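Lists > Vollamport Shared Workshop > Automation Bench > Messages

Subject: Re: Two-arm bench – case task and cable routing
From: Driss Morsy
Date: 01/11/2021

To members of the Automation Bench list,

Thank you to those who replied to the notice on the second arm. I am answering on behalf of the bench group, and have kept the part of the earlier message that raised the main points.

> The booking sheet now shows the two-arm bench as available, but the
> notes still refer to the single-arm layout we had in August. Could
> the group please confirm three matters before I book time on it:
>
> 1. Is the hard case still the standard object for two-handed work,
> or have we gone back to the Gasser boxes?
> 2. Are the gripper cables to be tied to the forearms? The Brokgate
> instructions say to tie them at every joint.
> 3. Are hand tools permitted on the bench as objects to be picked up?
>
> I would also like to know whether the Trundico script still stops
> both arms when one of them faults.

On the first matter, the hard case remains the standard object. It is to be placed between the two arms, emptied beforehand, and set at a slight angle to the front of the bench. Members who square it up by habit should be aware that the stored positions will then be wrong for the latches.

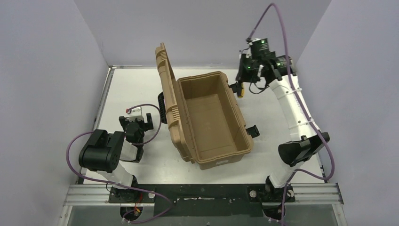

The Gasser boxes have been withdrawn from this task, as their lids do not stay up without support. They remain on the shelf and may be used for single-arm stacking.

On the second matter, the cables are to be left with free loops at the elbow and the wrist. The group tried tying at every joint and found that the wrist reached the end of its slack well before the end of its travel. Please check both cables by hand through a full sweep, with power off, before starting a session. A loop that catches on the base should be re-laid and the check repeated.

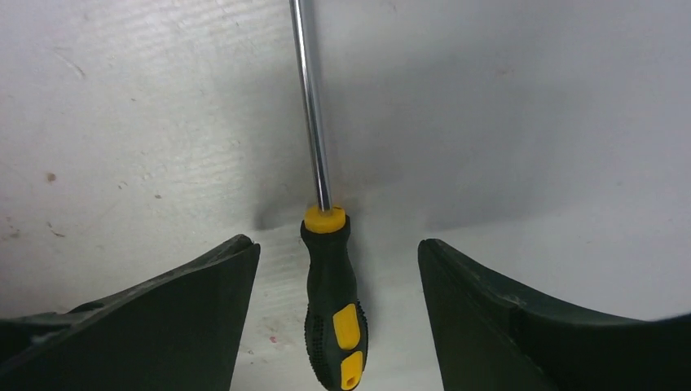

Hand tools are permitted, subject to the conditions in the bench notes. Blades, and anything with a loose or cracked handle, are excluded. For a long tool the fingers should come down on either side of the handle, clear of it, before any closing command is sent. With the black and yellow screwdriver this means straddling the grip, where the bumpy black sections give the fingers something to hold, and leaving the smooth shaft alone. Closing speed is to stay at the lower setting until the member has completed seven clean lifts under supervision.

On the Trundico script, a fault on either arm stops both. The behaviour was altered briefly during testing and has been restored. Members running their own copy should compare it with the one in the shared folder – the line to look for is 321 – and replace it if the two differ.

The bench notes will be revised to reflect all of the above. Corrections may be sent to this list or left in the logbook beside the bench.

Regards,
Driss Morsy
for the Automation Bench group
Vollamport Shared Workshop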